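The Grey Bin at Flellgate

Mogens Hjaltested had nine minutes before the lost property room shut and he'd run all the way from the Drumau tram. 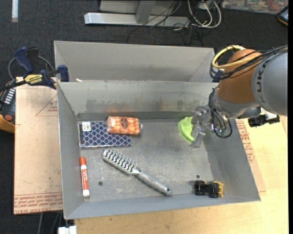 A hairbrush. That was all he wanted, for god's sake, a hairbrush with vents in it. His sister's. She had left it on the Janorlow boat in May and had talked of nothing else since, or so it felt.

"Ticket," said the woman at the hatch.

He gave her the ticket. Number 1114, gone soft in his pocket.

"Ladefoged," she read. "That's not you."

"My sister. Married name."

She looked at him, looked at the clock. Seven minutes. Somewhere behind her a door banged and a kettle was starting up.

"What's it look like?"

"Silvery. Grey. Long head, curved slots. Bristles - thin ones."

"Anything with it?"

He hadn't thought there would be. But then he remembered her on the phone, crying a bit, going through it all. Something flat and navy with a pattern like fish scales, still in its plastic. A packet, orange and white. Something green, she couldn't say what, bright green, she'd bought it for the boy.

He said all this to fast and had to say it again.

The woman wrote it down. Slow, slow. Her pen ran out and she shook it.

"And it's worth what, the lot?"

"About 100. No. I don't know. Nothing."

"Nothing," she wrote.

Four minutes. He could hear the tram coming back round, the last one, and he didn't turn his head.

"She had long hair then," he said. "In May."

The pen stoped. The woman pulled the shutter halfway down, so nobody else would come, and went to look in the bins.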